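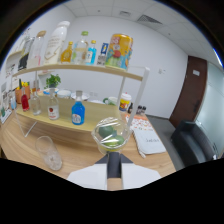

Last updated: 18th January

Praltberg hand gripper, reviewed by Seren Kemeys

The pitch for the Praltberg is that you teach a robot by doing the job yourself, holding its hand in yours. I have now done the job 104 times. The job is picking up a plastic cup with two round green fruits in it.

Compared with the Skular remote-control set I used in December, it's a pleasure. With the Skular I sat in a chair and steered an arm through a cup-sized error for most of an afternoon. With the Praltberg you reach, squeeze and lift, and your wrist does the thinking. A shelf full of bottles beside the cup slowed me down on the Skular. Here I just went past it, as one does at home.

Grumbles: the trigger spring is stiff, and by the third set of 10 my thumb had opinions. Thin plastic cups need a light squeeze, and you get no feel for how light. The manual covers this in one sentence — "grip appropriately." The wide lens takes in everything, so tidy up first or make peace with your mugs being training data.

Battery life is fine. The carrying case is terrible.

Four stars. I'd buy it again, with a different case.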